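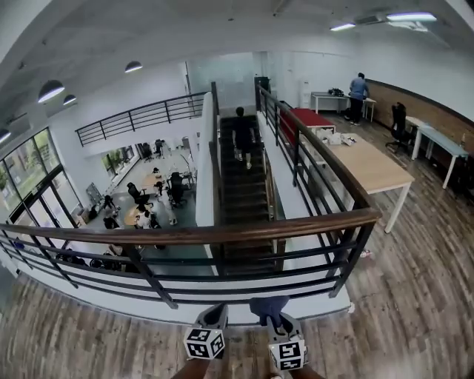 Search this guide Type a word or part number
Print this page | E-mail this page
Reading time: 4 minutes

Section 6. Setting up the Zomdale room thermostat

The box says the Zomdale can be fitted in 30 minutes. Allow longer, particularly if your old thermostat was painted to the wall. The steps below cover the wired model 330 in offices and larger homes with more than one floor.

CAUTION: Turn off the heating supply at the fuse box before you start. Switching the old thermostat to "off" does not make its wires safe. If you are not used to wiring, pay someone who is.

6.1 Choosing the spot

1. Pick an inside wall, away from radiators, direct sun and outside doors.
2. On an upper floor that is open to the one below, keep well back from the stairs. Warm air rises there and the reading will be too high.
3. Check that the cable reaches. The maker's leaflet suggests adding a joint if it doesn't. We would run a new cable.

Note: The leaflet also claims the "smart balance" feature makes up for a poor position. In our trials it made little difference. Move the thermostat.

6.2 Fitting the back plate

4. Take a photo of the old wiring, then label each wire. Do not trust the colours.
5. Unscrew the old plate and feed the wires through the new one.
6. Level the plate and fix it with both screws. The sticky pads supplied are fine for holding it while you mark the holes, and for nothing else.
7. Connect the wires by label. Tug each one gently.
8. Clip on the front until it clicks, then turn the supply back on.

6.3 First settings

9. Hold the round button until the screen lights. If it shows code 167, the front is not seated. Take it off and try again.
10. Set the clock by hand. Automatic time is offered, but ours was an hour out all through January.
11. Choose your boiler from the list. Bimorik boilers are under "Other", for reasons the maker has not shared. Suditz boilers need code 197.
12. Skip the "savings estimate". It asks for last year's bills and returns a figure with no working shown.

Note: Leave the learning mode off for the first few weeks. Set plain on and off times, see whether people complain, and change one thing at a time – otherwise you won't know which change did what.

If the heating does not come on, go to Section 9. Owners of the older Escobar back plate should read Section 7 before drilling any holes.

Page last changed Dec 25, 2018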